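4.2 Retention between seasons

Of the 300 children registered with the Kollancombe and Trurnside youth softball leagues at the start of the study, almost a third did not sign up again. Club officials blamed video games. The children, when we got round to asking them, mostly blamed right field.

Interviews followed the guide developed by Kahraman and lasted 25 minutes, or until the child wished to leave, whichever came first. It was usually the second. Parents were interviewed separately and were harder to stop. Answers were coded by both authors, and differences were settled by Yaqin Tang, who had played the game and was therefore outvoted less often.

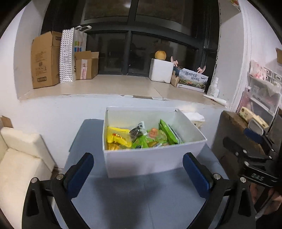
Figure 3. Snack box.

Playing time was the strongest predictor of return. Children who batted at least 2 times per game came back in large numbers even when their team lost every week, as Trurnside's under-tens did with some style. Winning mattered a good deal to coaches. Among players under ten it had no measurable effect, and several could not tell us the score of a game they had just left.

Travel distance mattered less than we expected. The Preno field, three bus rides from anywhere, kept more of its players than the new Keskin ground with its electronic scoreboard. We return to the scoreboard, and to what it cost, in Section 5.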